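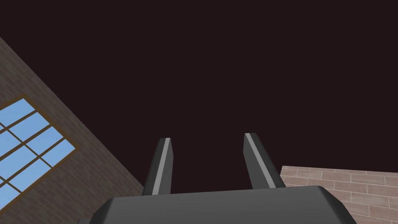 December 21, 2020

Well, I saw it. Jupiter and Saturn, practically sitting in each other's laps, and I very nearly missed the whole thing because of a bank of cloud and a tub of potato salad. It was 40 degrees when I knocked off work and still stinking hot when I dragged the camp chair up to the top paddock. For the longest time I had nothing to look at except dark, as blank as the dark over those two grey fingers up top, and I sat there slapping mozzies and feeling like a goose. Then the cloud thinned out low in the west and there they were! Two little dots so close I had to borrow Ruba's binoculars to be sure it was two.

Ruba had driven out from Plena with the good binoculars and a thermos of iced tea. She reckons she could see the moons. I reckon she could see her own eyelashes, but I didn't say so because they were her binoculars and I wanted another turn. We must have passed them back and forth a dozen times before the pair of them sank behind the Espinoza place and the gum trees along the fence.

I wish Dad had been here for it. He'd have complained about the heat and the late tea and then been the last one to go inside.
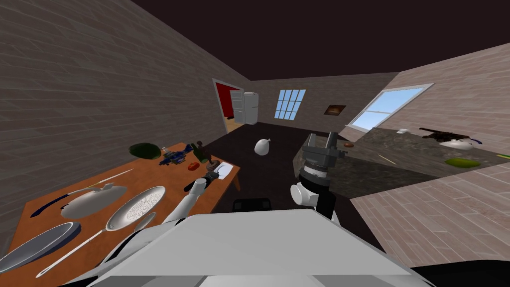
Filed under: Home, Christmas, Things I Said I'd Do in February

So, the other half of the day. Morfudd James rang at lunchtime to ask what she could bring on the 25th, and like an idiot I said nothing, all sorted. It isn't sorted. I've got 12 coming and the esky has lost its lid. I've ordered the ham from Flevitz, which was dear, but last year's supermarket one tasted like a wet sock and Uncle Col brought it up again at Easter. The pav I'm making myself. I've got the eggs, I've got the passionfruit, and if it cracks I'll put more cream on it like everybody's mother always did.

The fly screen on the back door still doesn't shut properly either. It was on the list in winter. It was on the list last winter!

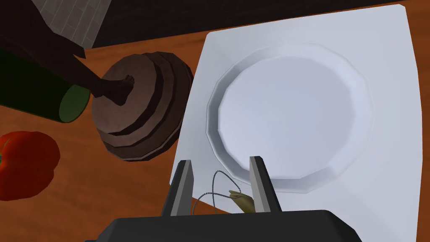 Presents are mostly done, thank goodness, apart from Mum, who says she wants nothing and will remember forever if she gets it. I went through Grurnus in the main street this arvo (air con, bliss) and came out with a book about roses and a tea towel, neither of which is right. She'd wear a necklace, I think. Something with beads and a pendant, along the lines of the olive-gold one lying near the tomato, except that she has always been funny about gold next to her skin. Silver, then? I'll ask Ruba, she's got an eye for it and I haven't.

I also need to ring about the gas bottle before they shut for the break, and find the bonbons. I know I bought bonbons. They were half price and I was very smug and I put them somewhere safe.
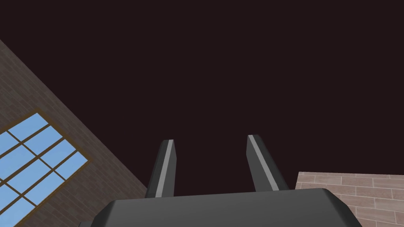
Anyway, they're probably in the linen cupboard behind the beach towels, and I'm not getting up to check now. It's gone eleven and the change still hasn't come through. Every window's open, the dog is flat out on the bathroom tiles, and I can hear the neighbours' sprinkler going tick tick tick. I keep thinking about those two dots. Ruba wants to go up again tomorrow night — they'll have started drifting apart, but she says you'll still get them both in the one view. I've told her I'm in if she brings the iced tea.

Must put the chair back in the ute before bed. And defrost the prawns. No, not yet, too early for the prawns.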